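件名: Re: [praroda-ml] 休憩室のテーブルサッカー台、置き場所の相談
日付: 2023-09-26

みなさんこんにちは。いつも読むだけで、たまに長文を投げてくる者です。今回も長いです、お茶でも飲みながらどうぞ。

まず、元の投稿を引用しておきますね。

> Usmontの休憩室を使っている者です。
> うちの部屋にテーブルサッカーの台が来てからしばらく経ちます。
> みんな喜んで遊んでいるのですが、置き場所がいまだに決まりません。
> 壁に寄せると棒を引いたときに手がぶつかりますし、真ん中に出すと
> 冷蔵庫に行く人がいちいち台を回り込むことになります。
> あと、カーペットの上なので水平が出ているのか正直よくわかりません。
> 球が勝手に片側へ寄っていく気がします。
> 同じような部屋で遊んでいる方、どうされていますか。
> それと、棒に塗る潤滑剤と、台のまわりに何を敷いているかも
> 教えてもらえると助かります。

これ、読んだ瞬間に「うちの部屋の話を誰か書いた?」と思いました。こちらもキッチン付きの休憩室で、カーペットで、台のことで延々ともめています。同じUsmontでも階が違うので、たぶん間取りは似ていて向きが逆なんじゃないかなあ。冷蔵庫の前が通り道になるところまでそっくりです。

で、置き場所ですが、うちは散々やった末に、斜め置きで落ち着いています。壁と平行じゃなくて、部屋に対して斜めにずらすんです。最初は見た目が気持ち悪いという声もありました(私も言いました)。でも斜めにすると、長い側の両方に人が立てて、しかも角のところに三角の隙間ができて、そこを通って台所に抜けられるんですよ。

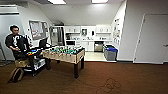 壁に寄せたときの話もしておきますね。うちも最初の一か月は壁際でした。棒をいっぱいに押し込んだときに反対側から飛び出す分を考えていなくて、壁紙にへこみを作りました。慌てて測り直して、棒の先から壁まで49センチ空けたんですが、これでも足りない。棒はよけても、人間が立てないんです。お腹を引っ込めてゴールキーパーをやる羽目になります。あのときの守備側の勝率の低さはひどかった! 負けた人がみんな壁のせいにするので、試合後の空気も悪かったです。

なので、壁際に置くなら「台の寸法」じゃなくて「人が半歩下がれるか」で決めたほうがいいと思います。メジャーで測る前に、実際に二人で立って棒を握る格好をしてみてください。台がまだそこになくてもできます。傍から見るとかなり怪しいですが。

真ん中に出した場合の、冷蔵庫に行く人問題。うちで効いたのは台のほうを動かすことよりも、冷蔵庫に行く用事を減らすことでした。飲み物を取りに来る人が一番多かったので、常温でいいもの(水のボトルとか、お茶のパックとか)をカウンターの上に出しっぱなしにしたんです。見た目はごちゃっとします。きれい好きな人からは苦情が来ました。でも電子レンジを使う人と冷蔵庫を使う人と球を追いかける人が昼休みに全部ぶつかるよりは、ずっといいです。レンジの待ち時間にちょうど一点決まるくらいなので、順番待ちの人が勝手に審判をやってくれるというおまけもありました。あ、ちなみに熱いスープを持って台の横を通るのは禁止にしました。理由はお察しください。

## 水平の話

カーペットの上だと球が寄る件、これはたぶん気のせいじゃないです。うちも寄ってました。

ただ、犯人がカーペットとは限りません。うちの場合は脚の調整ねじが一本だけ緩んでいて、遊ぶたびに少しずつ回っていたみたいです。締めてもまた緩むので、いまは月に一度、遊ぶ前に誰かが見ることになっています(当番表を作ったけれど守られていないので、気づいた人がやる、に格下げしました)。

やり方はこんな感じです。

1. 台の上の球を全部出す
2. 水準器をフィールドの真ん中に、まず長いほうの向きで置く
3. 次に短いほうの向きで置く
4. ずれていたら低い側の脚を少しだけ回して、もう一度最初から見る

水準器は100円ショップのもので足りています。スマホのアプリも試しましたが、うちの台だとスマホが人形の足に当たって置けませんでした。棒を回して人形を全部寝かせればいいんですけど、寝かせたつもりの棒がくるっと戻ってきてスマホを蹴るんですよね。やめました。

それとカーペットは沈みます。台を動かした直後に水平を合わせても、翌日にはもうずれていたりします。動かしたら一晩置いて、それから合わせるのがおすすめです。急いで合わせて、翌朝また合わせて、という無駄を私は三回やりました。四回目でやっと学習しました。

脚の下に何か敷くかどうかは好みが分かれると思います。うちは最初、家具用の丸いフェルトを貼ったんですが、カーペットの上だとまるで意味がなくて、白熱すると台ごと旅に出てしまう。いまは硬めの板を小さく切って脚の下に入れています。これで沈み方がそろって、だいぶ落ち着きました。板はホームセンターの端材コーナーのもので十分です。

## 潤滑剤

これは私、わりとうるさいです。

油はやめましょう。いや、油でうまくいっている人もいるとは思うんですが、カーペットの部屋では本当におすすめしません。棒の端からじわっと垂れて、床に落ちて、それを誰かが踏んで、という流れが待っています。うちはシリコンのスプレーを布に取って、布で棒を拭く方式です。棒に直接吹きかけるとフィールドにもかかって、球がつるつる滑ってまともに止まらなくなります。一度それをやって、しばらくシュート練習にならない台になりました。あれはあれで面白かったけど。

銘柄は、うちではLedeoのものを使っています。別に高級品じゃないですし、台の売り場の隣に並んでいたから買っただけです。前回はスプレーと交換用のゴムのセットで2,181円でした。ゴム(棒の付け根のバンパー)は割れてから探すと意外と手に入らないので、ついでに買っておくといいですよ。うちは割れてから買ったので、その間、片側だけ「ガツン」という音のする台で遊んでいました。隣の会議の人たちには申し訳なかったです。

ところで、前にこのMLでVörösの球がいいと書いている方がいましたよね。あれに釣られて買ってみました! 表面がざらっとしていて、足元で止めやすいです。ただ、うちみたいに初心者が多いと、止められるかどうかで差がつきすぎて、昼休みの和やかな感じが少し減りました。普段は元の球に戻して、やる気のある人同士のときだけ出しています。箱に「本気用」とマジックで書いたら、誰も本気用を選ばなくなりました。みんな奥ゆかしい。

## 台のまわりと、得点板のこと

敷物については、うちは何も敷いていません。もとの赤茶っぽいカーペットのままです。球が飛び出しても音がしないし、あまり遠くまで転がらないので助かっています。フローリングの部屋で遊んだことのある方ならわかると思いますが、あっちは球が冷蔵庫の下に入るんですよね。ほうきの柄でかき出すやつ。カーペットはその点は優秀です。

弱点は染みです。うちのカーペットにも、うっすらしたのがあります。私の見立てではコーヒーですが、証言が食い違っていて確定していません。こぼしたらこすらずに、濡らした布で上からぽんぽん叩いて、乾いた布に替えてまたぽんぽん。こすると広がって、輪っかみたいな形が残ります。あと、飲み物を台の縁に置かないこと! 縁はちょうどカップが置けそうな幅に見えるんですが、誰かが棒を思い切り振ったらおしまいです。うちは飲み物はカウンターまで、ということにしています。守られている日と守られていない日があります。

それで、ここからが実は私がいま一番しゃべりたい話なんですけど、得点板です。

台に付いていたスライド式の玉(そろばんみたいなやつ)が片側なくなってしまって、しばらく指を折って数えていたんですね。するとどうなるかというと、10点を過ぎたあたりから双方の主張が合わなくなる。仕方なくホワイトボードを使ってみたら、今度は書く人が試合に夢中で書かない。やっぱり手元で動かせるものが要るということになって、じゃあ自作するか、という流れです。
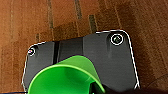
得点板の色なんですが、みんなの意見は白木か黒で割れています。うちの台の胴が淡い色の木なので、白木派は台に合わせたい。黒派は汚れが目立たないほうがいい。私は最初どっちでもよかったのに、茶色い木の上に黒に近い濃いグレーの角丸の板がのっているのを見て、急に第三の案に傾きました。土台は赤みのある茶色の木目で、その上に艶を抑えた暗い板、縁だけ細く白く光る。これ、かっこよくないですか。上の両角に穴があって、そのまわりも白い輪になっているのがまたいいんですよ。得点板もあんなふうに角に丸い穴を開けて、縁を白くしておけば、ねじの位置がひと目でわかるし飾りにもなるなあと思って。丸みも大事で、うちの試作第一号は角が四角いままだったので、通りがかりに腰をぶつける人が続出しました。

試作第一号の反省をもう少し書きます。まず字が小さかったです。台の反対側から読めないと結局「いま何点?」と聞くことになる。次に、磁石で数字を貼る方式にしたら、点が入った瞬間の振動で数字が落ちました。ゴールの喜びで点が消えるという悲しい仕様です。それから置き場所。台の真ん中の横に付けると棒の邪魔になるので、短い側に付けるしかないんですが、そうするとキーパー側の人にしか見えにくい。結局、両端に2枚付けるのが早そうです。作る手間も倍ですけど、片方が壊れてももう片方が残りますし。

板の厚みはまだ迷っています。薄いと反るし、厚いと台の縁から張り出して服が引っかかる。木工に詳しい方、いませんか。あと艶消しの塗装で、指の跡がつきにくいものをご存じでしたらぜひ。普通の黒いスプレーで塗ったら、一日で指紋だらけになりました。お昼のあとの手で触るからなんですけどね……。

## 片付けについて、ついでに

元の投稿にはなかったけど、たぶんそのうち困ると思うので書いておきます。

球の置き場を決めておいたほうがいいです。うちは最初、ゴールの受け皿に入れっぱなしにしていて、よく行方不明になりました。ポケットに入れたまま帰る人がいるんです(私です、すみません)。いまはカウンターの端の小さい容器に入れることにして、使い終わったら戻す、それだけのルールです。容器に蓋を付けたらなぜか誰も戻さなくなったので、蓋は外しました。

人形の汚れは、うちは青緑っぽい側よりも濃い色の側のほうが、ほこりが目について困ります。使っていない歯ブラシで足のあいだをかき出して、最後に乾いた布。水拭きすると棒との隙間に水が入るのが気になるので、私はやっていません。問題ないよという方がいたら教えてください。

掃除機は、台の下だけ忘れられがちです。斜め置きにしてからは特に、脚のまわりを丸く避けてかける人が多くて、ある日台をずらしたら脚の跡がくっきり出てきました。年が明けて1月になったら一度全部どかして、カーペットをちゃんと洗おうという話になっています。ただし、台をどかしているあいだどこに置くのか、が決まっていません。廊下に出すと、きっと廊下で遊び始めます。

元の投稿の方、部屋の入口がどこにあるかと、冷蔵庫の扉がどっち開きかを教えてもらえたら、もう少し具体的に言えると思います。扉が開く側に台の角が来ると、開けた人のひじと試合中の人の背中がぶつかるので、斜めにするにしても傾ける向きが変わってきます。もし可能なら、まず床に養生テープで台の形を貼って、二、三日そのまま暮らしてみてください。みんなが踏んでいく辺が、通り道です。

それではまた。得点板の塗装の件、返信お待ちしてます!

> それと、棒に塗る潤滑剤と、台のまわりに何を敷いているかも
> 教えてもらえると助かります。

追伸: 送る前に読み返したら、潤滑剤を塗る頻度を書いていませんでした。うちは棒がきゅっと鳴ったら塗る、です。鳴らないうちは放ってあります。塗ったあとは余分をよく拭き取ってから遊んでください。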